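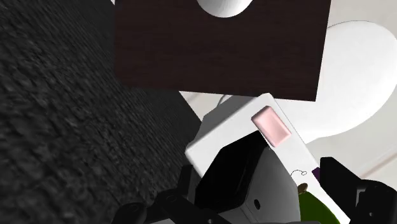 Print this page
E-mail this to a friend

Kitchen tips I brought home from the robot open day

Jan 9, 2023

I spent a whole morning at the Collado open day and came home with more kitchen ideas than I've had all year! They were showing Garnomum, their kitchen helper arm, both on the bench and in the simulated kitchen where it gets its practice. I stayed for 2 demonstrations and would have happily sat through a third.

The funny part is how much of what helps a gripper helps me too. I came back and rearranged half my counter - so can you.

Give small things a landing spot. Sponges, erasers, bag clips, all the little stuff goes on one light-colored tray or board. My dark bottle opener used to vanish on my dark cutting board, and now I find it right away.

Leave finger room. The crew told us to keep two fingers' width on each side of anything you grab often. I tried it with my spice jars (18 of them, on one poor shelf) and moved eight to the pantry. No more knocking over the paprika!

Turn handles the same way. Mugs, pans, measuring cups. It takes a minute and you'll love it every single morning.

Clear from the front. The arm does badly when it has to reach over one thing to get at another, and so do I, especially with a full kettle - put what you use daily nearest the edge of the shelf, though not the edge of the counter.

Wipe before you sort. Sticky jars slide badly and pick up crumbs.

The next open day is in August, at the Varna hall again, and I'm already planning to go. Wear comfortable shoes, and get there early if you want a seat close to the screen.

Print this page
E-mail this to a friend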